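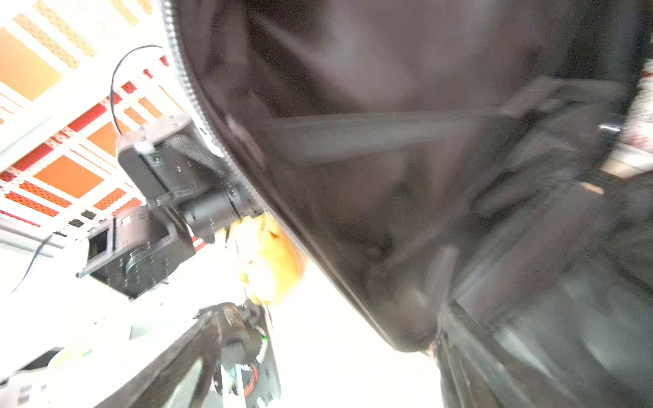 The curved zip on what looks like a soft black bag, with the arm in close.

Zips, bags and cases: tips from the robot bench

Welcome back to the tips page! Dehua Lei and I have spent most of the summer teaching a pair of small arms to find and pull zips, and I've learned more about zips than in twenty years of packing for holidays. Half of this is for people who run arms at home or in a makerspace, and half is for anyone who owns a suitcase.

Start with the tab, then the track

Our first method looked for the whole bag, worked out where the opening ought to be, and sent the gripper there. It was hopeless on black fabric. The one we use now (we call it Plemiteo, don't ask) looks for the pull tab first and only then follows the teeth away from it. Over 573 attempts in July, tab-first got hold of the zip almost 300 times more than the old way did. I nearly fell off my stool!

If you want to try it, collect 50 goes by hand on one bag before you add a second. Maysoun Chidiac over at Peltley started with a whole pile of bags at once and had to throw the lot out and begin again.

Soft bags

- Stuff the bag. A towel or an old jumper will do. A limp bag folds over its own zip, and neither you nor the gripper can follow a curve that keeps vanishing into a crease.
- Light it from the side. Teeth on dark cloth show up far better with a lamp low down than with one straight above.
- Tuck straps out of the way. A flat strap across the top looks very like a zip track to our software.
- On a curve, take short pulls. We move 7 millimetres, look again, then move again. Slow, but it copes with bends that the long sweep never managed.

Hard cases

Ribbed shells are lovely and stiff so the zip stays where you left it, but the shine is a nuisance. Bright lines along the ridges fooled the old method over and over. Turning the case a little on the floor helps more than any amount of fiddling with camera settings.
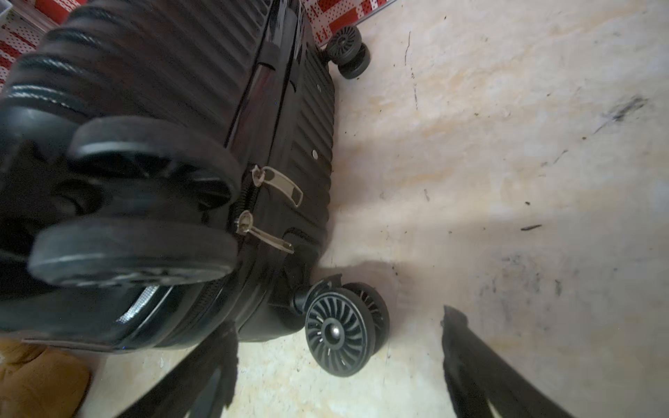 Beige pulls on a black case. Much easier to spot than black on black.

Colour is the cheapest trick on this page. If your pulls match your case, tie on a loop of pale ribbon or a scrap of bright cord. It helps the camera, and it helps me at six in the morning with no glasses on.

Lay the case on its side and push it gently before you start. If it rocks, wedge something soft under it. Keep spinner wheels out of the path of the arm too - ours once caught a wheel and gave it a good spin, which was fun to watch and no use to anybody.

Sticky zips

Rub a plain candle or a pencil along the teeth, work the slider up and down a few times, and wipe off the extra with a dry cloth. We do this before every new set of runs, otherwise you end up measuring the zip and not the method. Urach's notes suggest dry soap. I tried it and it left white crumbs on dark teeth.

Still to sort out

Two pulls that meet in the middle. The arm picks one, changes its mind and goes for the other. Haddad has an idea about marking them in different colours and I'm itching to try it.

Updated 6 October 2024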